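Luncombe Family Trails & Stories — planning meeting minutes, January

Present: Lindalva Dantas (chair), Abbas Shojaei, Negin Rostami, Mahsa Hassanpour. Notburga Stöckli joined at 6:40 pm, left before item 6. Minutes by Negin, typed up fast, shout if wrong.

1. Last minutes
Agreed. One fix — the stroller route is the Moradi loop, not the Moradi steps. Abbas has corrected the website.

2. Winter reading walks, how it went
Families logged 1,107 miles between them over the season. Last winter nobody kept a proper log so no comparison. Mahsa read out a few comments from the cards. Most liked stopping for a page at each post. Two families said the posts were too far apart for toddlers, one said the wind took the pages. Lamination came up again. Mahsa to price weatherproof sleeves, Drestideck sleeves from last year split at the corners.

3. Spring challenge
Long discussion. Lindalva wants 10 outings over the spring, any length, one picture book matched to each. Abbas thought fewer. Notburga said families who fall behind drop out, so let them count backyard time and the walk to the library. Agreed: 10 outings, backyard counts, no minimum distance. No prizes for finishing first.

Tracking sheet to be one page, big boxes, room for a kid to draw. Notburga drafting. Lindalva asked for no more clip art squirrels please.

4. Books
Budget for books is $200. Farnanar Books will order for us and hold the box at the counter. Negin's list is too heavy on bears, wants more on rain, mud, bugs, and somthing for babies with flaps or textures. Two copies of anything we use at a story post, one to cut up and one to lend. Mahsa unhappy about cutting up books, noted. Agreed to write to publishers first where we want to display pages outdoors, Abbas to do the letters.

Lending bag stays at the trailhead hut on walk mornings only. Sign-out sheet has been ignored since fall — back to the clipboard.
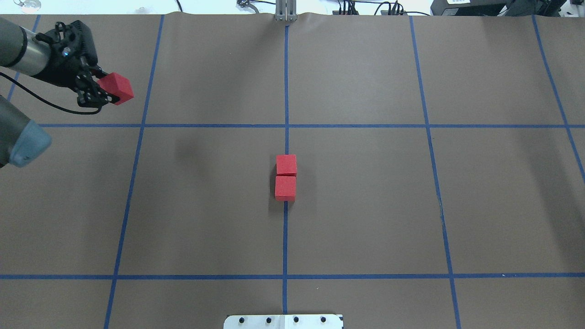
Can a family borrow a book if they haven't signed up for the challenge?
Anyone who comes on a walk can borrow one, signed up or not, and bring it back at the next walk.

Abbas will put that wording on the flyer.

5. Routes and leaders
Moradi loop for the first walk, starting 9:30 am. Paved most of the way, ok for strollers, bench at the halfway point for nursing and snacks. Creek path second if it has drained. Lindalva walked it and the boardwalk end was still under water. Backup is the meadow, short but plenty to poke at with sticks.

Need 2 leaders per walk, one front, one back. Mahsa has the front for the first one. Back still open. Negin can do the creek path but not the one after.

Carriers — Notburga has offered to show new parents how to fit a back carrier before the first walk. Bring your own, we have none to lend. Keep it short so the older kids don't get restless.

First aid kit needs small bandages and a new cold pack. Tweezers missing. Whoever has them please return.

6. Any other business
Abbas asked about a dusk walk with flashlights and an owl story. Liked by all, but bedtimes. Maybe one, later in spring, 6:30 pm start. Back on the agenda next time.
Dogs: leads on, same as before. Not reopening it.
Parking by the gate is still tight, ask people to share rides.

Actions
Mahsa — sleeve prices, front leader for first walk
Abbas — publisher letters, flyer
Notburga — tracking sheet, carrier session
Negin — redo book list, send to Farnanar, clipboard
Lindalva — check creek path again, find a back leader, restock kit

Closed 8:15 pm. Next meeting same place, Lindalva to send teh date round.

Contact: Luncombe Family Trails & Stories, via the message form | © Luncombe Family Trails & Stories | Back to top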